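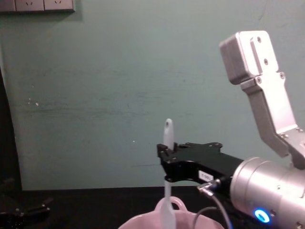

White spatula over a pink cup, teal-green wall behind.

Vullska portable singing speaker, with handheld microphone
Order code 1504

The Vullska is a battery speaker for one voice and a backing track. We sell it mostly to people who sing where there is no stage: in shops, market halls, station entrances, care homes and church porches. It has one microphone input, one music input and a separate volume knob for each. There is no app and no screen.

The cabinet stands on the floor or on a standard speaker pole. It tilts back on a fold-out foot at the rear, which points the sound at people's heads when the speaker is on the ground. The carrying handle is on the top and folds flat. Height with the handle down is 74 cm.

Sound

The speaker is set up for the voice. A trained singer standing in a hard-floored shop doesn't need much help, and the usual complaint is that the backing track is too quiet at the far end while the voice is already too loud at the near end. For this reason the music channel goes a good deal louder than the microphone channel. If you mainly want a speaker for talks or auctions, look at the Gaber instead. It has two microphone inputs and costs less.

There is a tone knob for each channel. Turned left it takes out some of the low end, which helps in tiled rooms. Turned right it takes out some of the top. In the middle it does nothing. The echo effect is a single knob and can be switched off completely with the button beside it. In any room that already has an echo, leave it off.

Soft singing close to the microphone and full singing at arm's length both work. What gives trouble is going from one to the other with the microphone fixed on a stand. If you sing opera or anything else with a wide range, hold the microphone, or set the stand well back and turn the channel up.

Battery

A full charge lasts 13 hours at a normal indoor level. Outdoors, with the music channel near the top, expect a good deal less. The charger plugs into the back and the speaker can be used while charging. A green light means charged, amber means in use with plenty left, and red means you have time for a few more songs — finish the set and plug it in.

The battery can be changed without tools. Two catches on the underside hold the cover. Spare batteries are listed under the same order code with the letter B after it.

Don't store the speaker flat for the winter. If you only sing at Christmas, charge it in May and again in the autumn.

Microphone

The microphone in the box is the Henico wired handheld, with an on/off switch and five metres of cable. The switch can be locked on with the small plastic collar supplied, and for shop work we suggest using it. Any other wired singing microphone with the usual three-pin plug will fit. The speaker does not supply power to microphones that need it.

We are asked about wireless microphones every week. You can plug a wireless receiver into the microphone input in the ordinary way. We don't bundle one, as the choice depends on how far you walk about.

Backing tracks

The music input takes a phone, tablet or player by cable. Bluetooth is also fitted and works well enough for playing tracks, but there is a slight delay, so don't use it for a keyboard you are playing live. Put the phone in flight mode first, with Bluetooth switched back on if you need it. A ringtone comes through the speaker at full size.

Using it in a shop

Ask the manager before you bring it in, and ask which hours suit. Most shops that have singers prefer late morning. Stand with your back to a wall or a full shelf, keep the cable out of the aisle and put the speaker in front of you and to one side. Behind you it will whistle.

Find out what music the shop already plays and who can turn it off. Two lots of music at once is the most common thing customers complain about, and it is never the singer they should be complaining to. Check as well that the shop's music licence covers live performance. Many cover recorded music only.

Orvokki Lindqvist, who has sung from behind a cheese counter for several years, sent us the following after her first month with the speaker:

"I used to sing with nothing and it was fine near the till. People by the bread thought it was the radio. I keep this one low and they can hear the words now. The handle is comfortable. I would have liked a longer cable on the microphone."

A longer cable is available, see under accessories.

In the box

Speaker
Henico wired microphone with cable
Locking collar for the microphone switch
Charger and mains lead
Music cable
Printed instructions

Accessories

Padded cover with shoulder strap. The cover has an opening for the controls and can stay on in use. It keeps off light rain but the speaker itself is not weatherproof.

Microphone stand, folding, order code 1493. It has a round base in place of a tripod, so it takes up less floor and there are no legs for trolleys to catch.

Ten-metre microphone cable.

Speaker pole. Only for use indoors on a level floor.

Customer reviews

Lev Maksymiv
Bought for busking and for a weekly spot in a garden centre café. Loud enough for both. Heavier than I had hoped, and I now use a folding trolley. The knobs are stiff, which I prefer, they don't move in the van. Four stars.

Lanying Liao
Our choir uses it for the soloist only. Voice sounds like the voice. The echo button is too near the tone knob and I have pressed it by mistake twice during a song.

Junhao Shi
Good speaker. Instructions are in small print. The red light came on earlier than expected the first time but I had not charged it fully.

Reply from Perkside: Thank you. The instructions can be sent in large print free of charge, just ask when ordering.

Trying one out

There is a Vullska on the counter at our shop and you are welcome to sing through it. Bring your own track if you can. Zeyu Fan looks after the demonstration room and can book you half an hour in it if you would sooner not do it in front of other customers. The room is small and carpeted, so it will sound drier than a shop or a hall.

Delivery and returns

In stock. We send it by courier in one box and somebody needs to sign for it. You can return it within thirty days if it doesn't suit, as long as the microphone is clean and the packing is all there. The guarantee is two years on the speaker and one year on the battery.

Repairs are done in our own workshop. Please ring before sending anything back, as a silent microphone is usually the switch or the cable and can be sorted out over the phone.

Page updated 27 October 2025

Related items
Gaber two-microphone speaker
Henico wired handheld microphone
Folding microphone stand, round base
Padded speaker cover
Clip-on music light
Lyric stand, table top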